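**Re: [manip-list] Wrist view only: does the ablation hold with clutter?**

From: Nerea Goicoechea
Date: 26 Mar 2024

On the earlier thread, Tapio Ruotsalainen wrote:

> The January numbers for the wrist-only policy look fine on a plain
> background. I'd want to see them with patterned walls before
> believing the gain comes from the view and isn't just the absence
> of distractors.

Fair point. We reran it with plaid panels on three sides of the table. Settings are otherwise as in the Nonodell branch: 90 demonstrations, 4 seeds, 24 trials per seed.

- Random crop on: success drops by 2 points against the plain walls. I'd call that noise.
- Random crop off: much worse, almost half the trials lost. Most failures are a late lateral error along the power strip, where neighbouring chargers share a colour and the policy settles on the wrong one.

Su-bin Ki is checking whether the second effect survives a longer action horizon. Wrist view on the charger task, gripper over the strip:
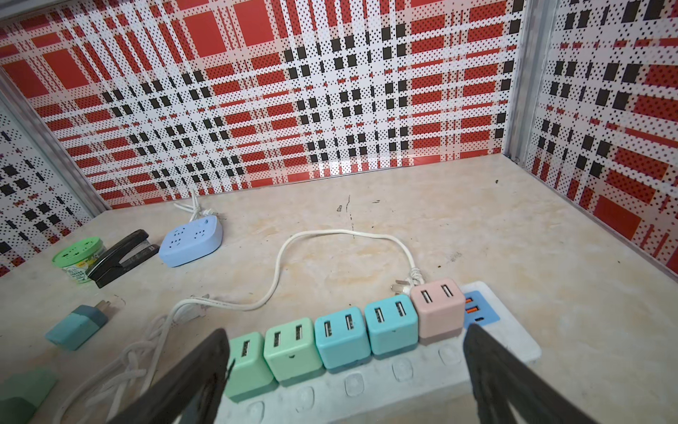 ## Still open

Depth input is untested. Logs are in the Gruldale folder; ask Erlinda for access.

Nerea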